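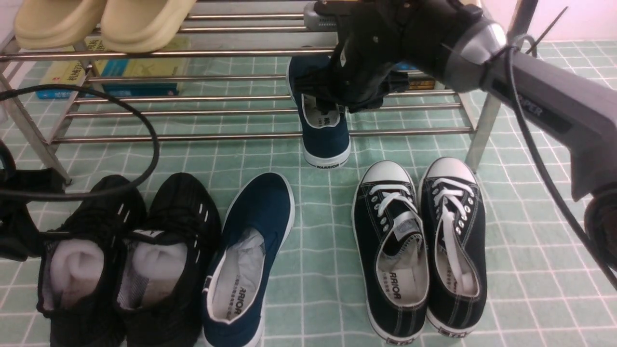 Dark blue slip-on and the shoe rack.

Home | About | Minutes | Documents | Contact

Doucette Building Residents' Association
Minutes of the ordinary meeting, 25 February 2022

Chair: Laurier Fehr
Minutes: Sheldon Campbell

1. Previous minutes
Approved with one correction. Under item 4, "boiler" should read "circulation pump."

2. Hot water, upper floors
Fehr reported on the return-line readings taken by Rovarside. Supply temperature at the plant room is within the contract range. The drop occurs between the second riser valve and the top-floor branch. Rovarside attributes it to a balancing valve left partly closed after the last service. Two options were presented:
(a) rebalance the existing valves, one visit, no parts;
(b) replace both riser valves with self-regulating units.
Option (a) was agreed. Option (b) will be priced and held over.

3. Water meters
The Kesavex meters send a reading once a day. Of the 153 meters installed, 8 have sent nothing for the current billing period. Campbell has the list by unit number. Billing for those units will be estimated from the same period last year and corrected when a manual reading is available. One member asked whether an estimate can be refused. Under the present rules it cannot — the member may supply a dated reading instead.
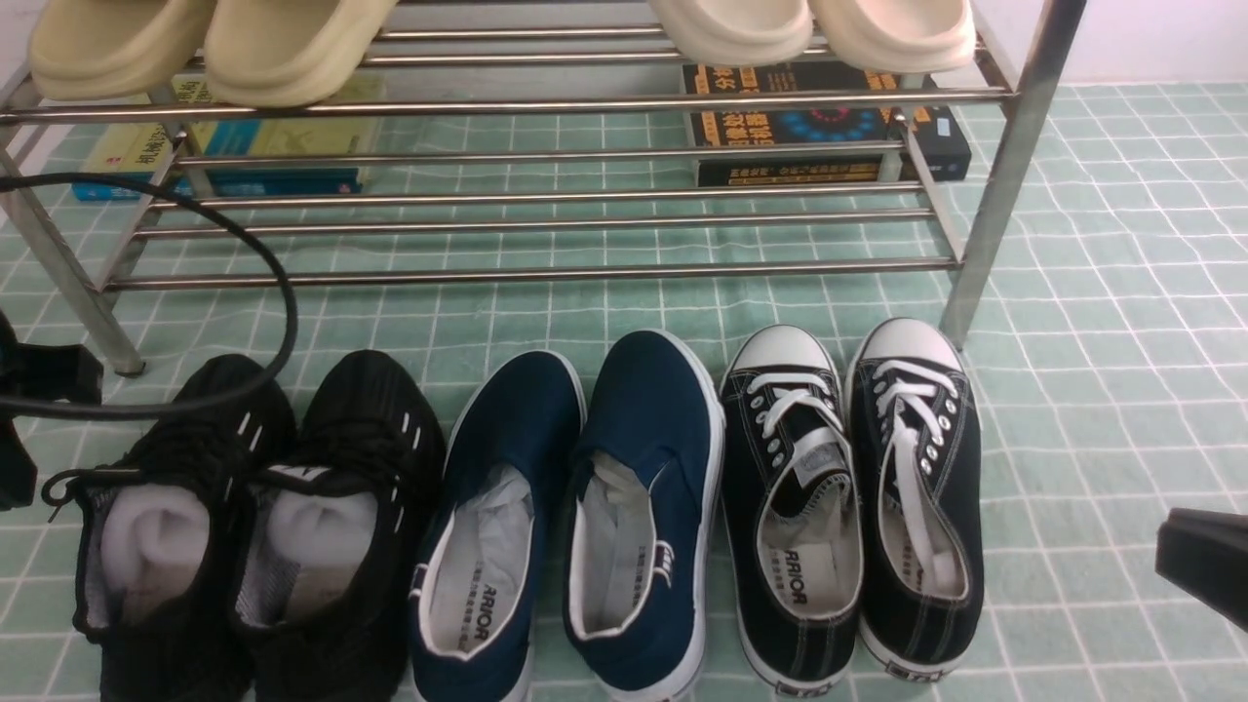
The meter contract ends in June. Renewal is automatic unless notice is given in writing. Campbell to check the notice period and circulate the clause before the next meeting.

4. Entry system
Vedeo has quoted for replacing the door panel at the north entrance. The quote covers the panel, wiring to the first junction box, and removal of the old unit. It does not cover reprogramming of key fobs. Almost 100 fobs are registered, a number of them to former residents. Fehr proposed clearing the register before the work is ordered. Agreed, one vote against.

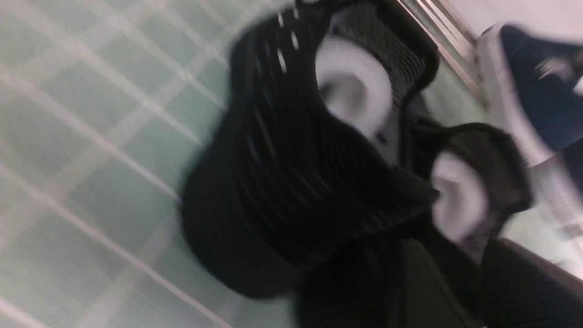
The objection was that residents who are away would find their fobs dead on return. Fehr will draft a notice giving the cutoff and the procedure for re-registration. Old fobs remain valid until the notice has expired.

5. Other business
The drain cover by the bicycle store is loose. Passed to Rovarside with the valve work.
Request for a second recycling bin — deferred, no price available.

Actions
Fehr: order rebalancing; draft fob notice; ask Vedeo for a revised quote including reprogramming.
Campbell: meter clause; letters to the units on the no-reading list.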